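Repair Evenings at Bolodwood Start Again

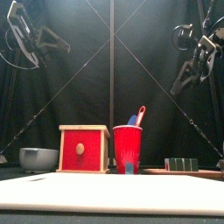
The work table at Bolodwood, with the dark cloth hung behind it.

6 Jun 2023

After a long pause, the repair evenings at Bolodwood are coming back this summer. Many of you wrote to us in March to ask when you can bring your lamps, jackets and radios again, and I am glad that I can finally give an answer. We will open two evenings each month, and the first one is for textiles and small furniture.

Mitsuko Ogura will lead the sewing corner. She has worked with curtains and heavy coats for many years, and she asks that you wash your clothes before you bring them. Please bring also the missing button, if you still have it. Zippers are possible, but only one for each person, as they take a long time. If your zipper is from a tent or a sleeping bag, please write to her first.

Yasuo Shimada will look at chairs. Last year most of the chairs had the same problem: the glue in the joints had become old and the legs were moving. This kind of repair needs a night under clamps, so you must leave the chair with us and collect it the next day before noon. He does not do cane seats. For cane seats he can give you the address of a workshop in Faltota, and they are good but slow.

Some words about money. The evenings are still free, but we spent 315 on thread, glue and sandpaper in the last season and the box at the door did not cover it. If you can give a little, please do. If you cannot, come anyway – we will not ask.

We also changed how the list works. Before, people waited in the stairway and it was not comfortable, mostly for those who came with children or with a heavy table. Now you reserve a time by phone or at the front desk, and there are 42 places for each evening. When your time comes, please have your object unpacked and ready. If you are more than 15 minutes late, we give the place to the next person.

Aarti Pant is collecting old repair manuals, especially for Nisik sewing machines. She already has the one with the green cover. She would like to borrow the others for one week, to make copies, and she promises to return them clean.

Tea will be in the small kitchen as before. The bicycle rack is now on the left side of the building, next to the garden gate, and the front door closes at nine.

Mayu Hayashi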